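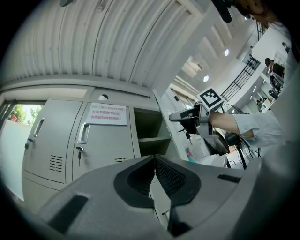
Kiltis is a pair of hand-held grippers for recording the examples a learning system is trained on. A person holds one in each hand and does the job, and the recordings go to the training set. We rent the kit and we also use it, so take our enthusiasm for what it's worth, and it is limited. A gripper with a big square marker on top, held out past a row of lockers, looks like something you could master in a minute. You can learn to open and close it in a minute. Getting recordings worth keeping takes most people a good deal longer, and the sales talk in this field tends to skip that part.

What you rent
2 hand-held grippers, left and right
Markers for both grippers
Finger pads, one spare set
Access to Nyarko, the review software

What we don't promise
You will read elsewhere that 1,000 examples are enough to teach a task. Enough for what? In our own trial in June we recorded 1,000, and after review we kept 700. The rest had lost tracking, fumbled grasps, or an operator who stopped halfway to think. Trained on the 700, the system did fine in the room where we recorded and got noticeably worse in the next one. If a vendor shows you results from one room only, ask about the second. 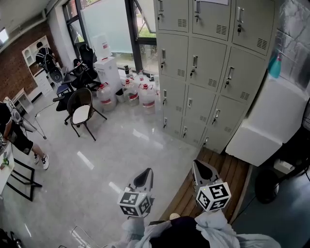

Kiltis pair in use, marker cubes fitted.

Choosing a space
Use a room that looks like the place where the system will work. Daylight, glossy floors and people walking by all end up in the recordings, and clearing everything away gives you tidy data that may not be much use. Plan for more than 3 operators if you can. One person's habits are easy to learn and hard to get rid of.
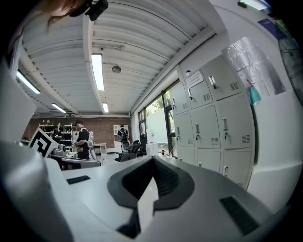 Page last changed: June

Rental and support
Minimum rental is 3 weeks through Trakasine. Shorter bookings mostly paid for practice, so we dropped them. Lorkero, the older single-gripper kit, can still be rented for one-handed jobs, and for picking and placing we'd try it first. It costs less and there is less to go wrong. Spare finger pads are sold in pairs. Ask for the review notes from our trial before you book.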